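Mullow (film)

Mullow is a comedy-drama film written and directed by Prys Sayce and starring Kagiso Nkosi, Patricio Marín and Thulani Chauke. It follows two brothers who inherit a failing bus company in the fictional hill town of Gidutdale and try to keep its last route running through one very wet winter. The film was released on 7 August 2025 and has become a firm favourite with audiences who like their comedies slow, warm and a little bit sad.

Plot

Anton (Nkosi) comes home to Gidutdale for his father's funeral and finds that he now owns half of a bus company, a leaking garage and a large unpaid fuel bill. The other half belongs to his younger brother Dele (Chauke), who has been driving the number 14 bus since he left school and has no wish to do anything else. The route ends at Mullow, a village so small that the driver often turns round there with an empty bus.

The brothers disagree about almost everything. Anton wants to sell to a larger operator, while Dele has begun giving free rides to anyone who will sign his petition. Their only mechanic, Ruiz (Marín), takes no side and eats his lunch in the luggage hold. When a landslip closes the main road, the old bus becomes the one link between Mullow and the town, and the brothers have to share the driving. The long night journey that follows takes up most of the last third of the film, and it is wonderful.

Cast

Kagiso Nkosi as Anton
Thulani Chauke as Dele
Patricio Marín as Ruiz
Hendrik Potgieter as Mr Lamb, the man from the bank

Production

Sayce wrote the first draft after riding a rural bus to the end of the line and back without seeing another passenger. That version had the brothers as rivals from different companies, and Ruiz did not appear at all. He was added when Marín read for the part of the bank manager and made everyone in the room laugh so much that Sayce went home and wrote him a new role. Potgieter then took over as Mr Lamb, and his four short scenes are among the best loved in the film.

The film was made by Bùi, a small company whose only earlier feature was the ghost story Feltach. Shooting lasted 42 days and finished in April. Two buses of the same model were used, one for driving and one with its side panels removed so that the camera could sit low beside the seats. Chauke learned to drive the real thing and did nearly all of his own driving - the one exception is the reversing shot outside the chapel, which took 23 attempts and was finally managed by the bus's owner wearing Dele's coat.

Music

The score is played almost entirely on harmonium and upright bass. The tune heard over the opening titles comes back in different shapes all the way through, most memorably when Dele whistles it at the flooded crossing. A soundtrack album with 19 tracks was put out soon after the film opened, including two pieces that were written for scenes later dropped from the cut.

Reception

Audiences took to Mullow quickly, and several cinemas kept it on well past its planned run. Praise went above all to Nkosi and Chauke, who are so convincing as brothers that many viewers assumed they were related. The quarrel over the ticket machine, played in a single unbroken shot, is often picked out as the high point. Some reviewers found the first half hour too slow and felt that the subplot about the petition was left hanging. Others were delighted by exactly that looseness, and the film does reward a second viewing - listen for what the passengers are saying behind the main dialogue.

Sayce has said that he would happily return to Gidutdale, perhaps for a short film about Ruiz. 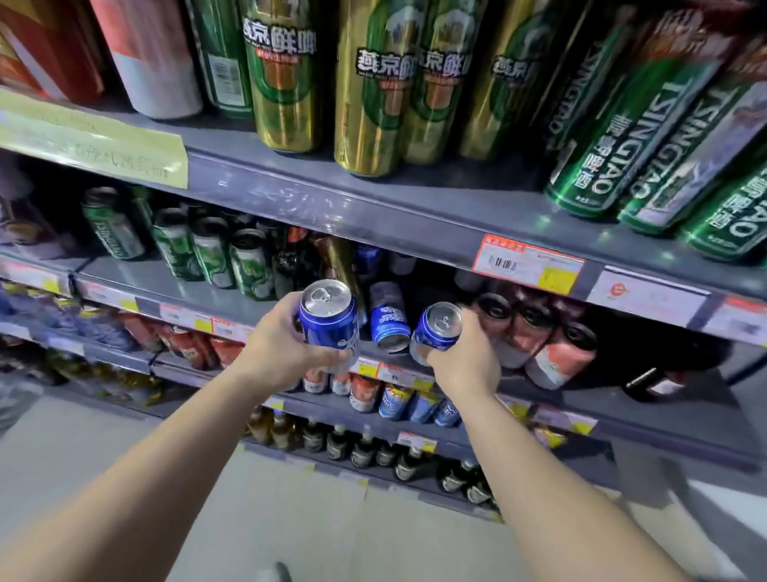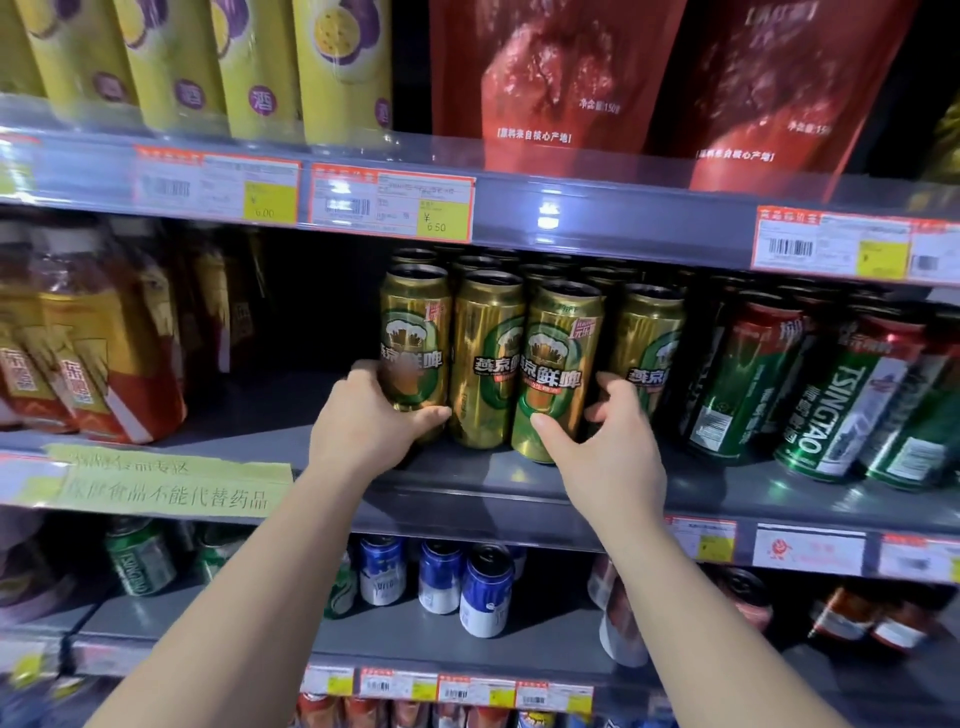
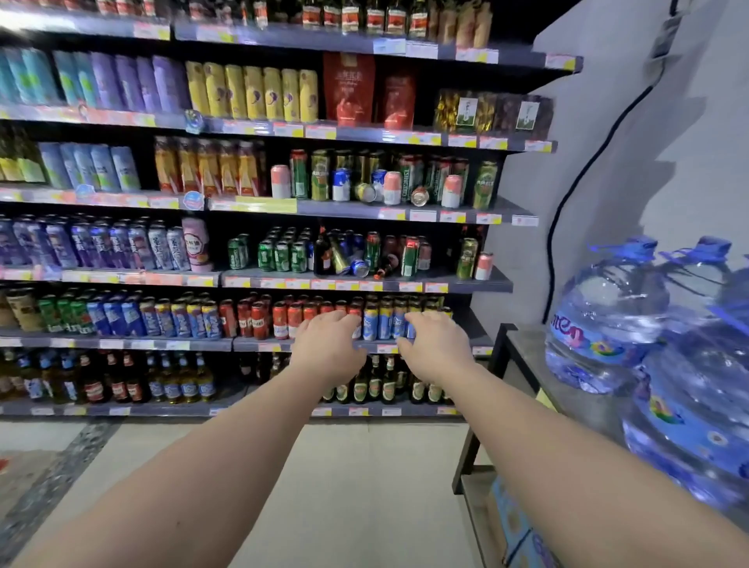

Shop shelves with canned drinks.

See also

Feltach (film)
List of films set on buses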